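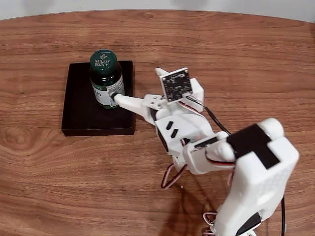
Green glass on the dark block, at the left side of the wooden table.

The Table Pages: Small Things on Good Wood

Welcome back to the gallery, and thank you for all the kind notes after the last batch! This page belongs to the table itself, which has been with us since we moved up to Wiltcombe and which I still stop to admire most mornings on my way to the kettle. It came out of the Dalgleish saleroom in June, lot 1019 if you like that kind of detail, and I paid 200 for it, delivery included -- more than I meant to spend, but I had seen the grain by then and there was no going home without it.

The grain is what people write to me about. It runs mostly lengthwise in long wavy lines, a warm orange-brown, and then every so often it goes swirling off around a darker knot. I give it a thin coat of Rotovo wax 4 times a year and otherwise leave it well alone. The far edge is rounded, which has been very kind to my hips over the years (the old table had corners, and I had the bruises).

The low block is dark brown, very nearly black, and lighter along the edges where it catches the light. I like a dark block under green glass. The bottle is a Nature's Bounty one, with the name and a little leaf in white on the green screw-top lid, and there is enough glass showing above and below the white label to get that lovely deep bottle color against the wood.

More from the table will go up as I get around to sorting them, and the bowls from the Drosis pottery are next in line. If you have a table you are fond of, do write and tell me what you keep on it!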